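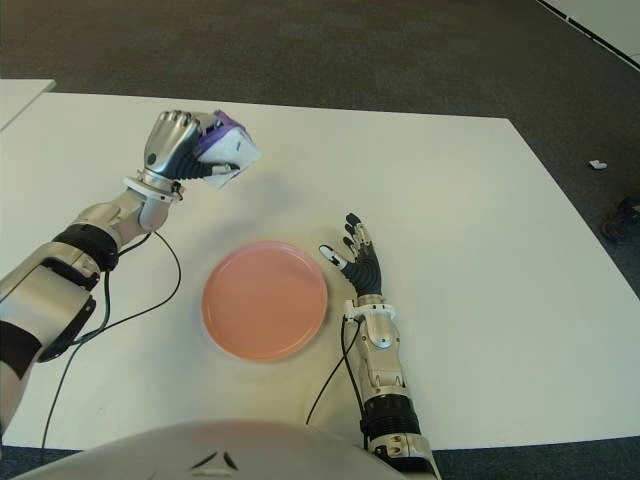 Greenberg Chapel to close in April, Malletti takes over files and prepaid plans

Greenberg Chapel is closing. Last services will be held in April, and the building on Mill Street goes up for sale after that. Malletti Funeral Home, across the river, takes over the records, the prepaid plans and the death notices.

The family that owns Greenberg confirmed it in a short letter mailed to plan holders. Nobody left in the next generation to run it, the letter says, and the roof needs work the family does not want to borrow for. No sale of the business itself. Malletti gets the paperwork and the phone number, not the building.

What it means if you have a prepaid plan

Your plan is still good. Money paid in stays in the trust account and moves over under the same terms. You should get a new contract in the mail with the Malletti name on it. Sign one copy, send it back, keep the other with your papers.

Anyone who would rather go someplace else can ask for a transfer. There is a form for it, at the front desk at either location. Malletti says there is no charge to transfer out. The office wants the forms back before the chapel closes but will take them later.

Haven't gotten a letter? Call. Some of the addresses on file are old, and a good number of plans were bought by people who have since moved in with their kids or down south. Greenberg has 515 open plans on the books and a stack of the letters already came back.

Ashes

Greenberg is also holding ashes that were never picked up, some for a very long time. Families have until the end of April to claim them at the chapel. Bring identification and, if you have it, the cremation certificate. After that they go to Malletti, which will hold them under state rules and keep trying to reach relatives.

The chapel did not want to publish the names in the paper. A list is kept at the desk and staff will check it for you over the phone.

Obituaries moving online

The bigger change for most readers. Greenberg has run its own obituary page for years, with a guest book under each notice. That page comes down when the chapel closes. Malletti uses Zumia, a memorial web site, and the old notices are being copied over now.

The notices themselves should all make it. The guest books are another story -- Zumia can bring over up to 100 messages per notice, oldest first, and anything past that gets left behind. Photos that people added to the guest books are not coming over at all. If there is a message or a picture you want, print it or save it now.

Candle icons, also gone. A few people have already complained about that one.

New notices on Zumia are free to read. Families can ask for comments to be approved before they show up, or turned off, which Greenberg never offered. Notices printed in this paper are not affected. Same desk, same rates, same 4 p.m. deadline for the next day's edition.

Cemetery

The small burial ground behind the chapel is not part of the sale. It belongs to a separate association and stays open to visitors. The gate on the Mill Street side will likely be locked once the building is empty, so visitors will have to use the back lane. Parking there is tight and it gets muddy. The association is asking the town for gravel.

Headstone orders already placed through Greenberg will be filled by Festetti Monuments as planned. Festetti says it has all the orders and deposits and there should be no delay beyond the usual spring backlog. The stones can't be set untill the ground firms up anyway. Questions about lettering or proofs go straight to the Festetti shop, not to either funeral home.

Staff

Malletti has offered jobs to 2 of the chapel's full-time people. The part-time drivers and door staff were told they can apply. The chapel's organ has been promised to a church, but the letter does not say which one.

The chapel will hold an open house one afternoon before it closes, coffee and a chance to look through the old photo albums and service registers. Date not set yet. Registers will go to the county historical society afterward, were anyone will be able to look at them by appointment.

Funerals already scheduled at Greenberg go ahead with no changes. The chapel phone is answered day and night through the end of April, then the same number rings at Malletti.

We will print the open house date when we have it.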